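5.3 Comparing two cameras in the simulated room

Read section 5.2 before you start. The steps below suppose that the simulator is installed, that the controller answers on the local network address, and that you have a user account with the right to save profiles.

The purpose of this section is to compare two camera models, Reinholz and Umetby, on the same arm and with the same gripper, before you order the real parts. Both models come with the Fusholm controller package. If you have only the basic package, the Umetby model is missing from the list, and you must import it from the Drotisov library first (see section 3.4).

What you need

– Controller package with both camera models
– Arm profile saved under your own name, not the default one
– Room file "living_room_2"
– Free disk space for the recordings of both cameras

Loading the room

1. Open the Rooms panel and choose "living_room_2".
2. Wait until the progress line is full. On slow computers the furniture loads first and the wall textures later. Do not press Start in this time.
3. Open the Lights tab and set the main light to 200. This is the value we used for all the tests in this manual.
4. Switch shadows on. The setting "Soft" is enough.
5. Press Save Room. If you skip this step, the light goes back to its old value when you change the camera.

Note: Textures are part of the test. A wall with repeated blocks and a floor with a small pattern are difficult for feature matching, and the difference between two cameras is easier to notice there than in a room with plain surfaces.

Mounting the first camera

6. In the Arm panel, select the wrist link and click Add Camera.
7. Choose Reinholz. The preview window opens at the right side of the screen.
8. Leave the offset values as they are. They fit the standard gripper bracket.
9. Move the arm to the pose "look_out" with the pose menu. Do not use the hand controls for this, they do not reach the same position two times.
10. Set the seed number to 151 and press Lock.

Caution: If the seed is not locked, the sensor noise is different in every run and your two recordings cannot be compared.

11. Press Record. One recording takes 3,600 frames and stops by itself.
12. Save the recording with the camera name at the beginning of the file name.

Changing to the second camera

13. Click Remove Camera. Do not delete the arm profile.
14. Repeat steps 6 to 12 with Umetby. The pose and the seed must be the same.
15. Compare the offset values in both profiles. The Umetby body is longer in the model, so the program may suggest a new offset. Refuse it for the first comparison – you can test it later in a separate run.

Checking the view

Before you spend time on the analysis, open a still from each recording and check that the camera looks at the correct part of the room. In the pose "look_out" the gripper stays out of view. If you see fingers at the lower edge, the arm is in the pose "look_down" and you must record again.

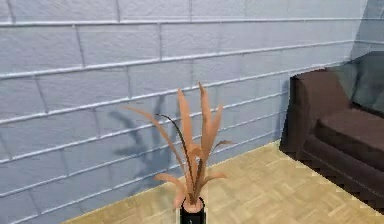
Figure 5-4. Correct view in the pose "look_out": plant at the bottom, sofa at the right, no gripper visible.

Look at these points in both stills:

– Leaf tips. The long, thin leaves should end in a clear point. A camera with strong noise filtering makes them short.
– Mortar lines. Follow one line along the wall. It should stay continuous also where the shadow of the plant lies over it.
– Dark surfaces. Compare the top of the sofa armrest with its side. If both have the same value in the histogram, raise the exposure one level for both cameras and repeat.
– Floor. The pattern is a little blurry in this view, and it becomes clearer toward the bottom right. This is normal and does not need correction.

Note: The leaves in this room file have a salmon color. Do not correct the white balance until they are green. Use the color card from section 4.6 if you need a reference.

Saving the result

16. Open Compare and load the two recordings.
17. Choose "Edges" and "Depth" as measures. The other measures need a moving arm and give an empty table here.
18. Export the table as a text file and keep it in the same folder as the recordings.

If the program reports "Pose mismatch", go back to step 9. If it reports "Seed mismatch", it is enough to repeat the second recording.

A comparison of the two grippers follows in section 5.4. Keep the arm profile, it is used there again without changes.

Section revised 2024-05-19, Solange Paiva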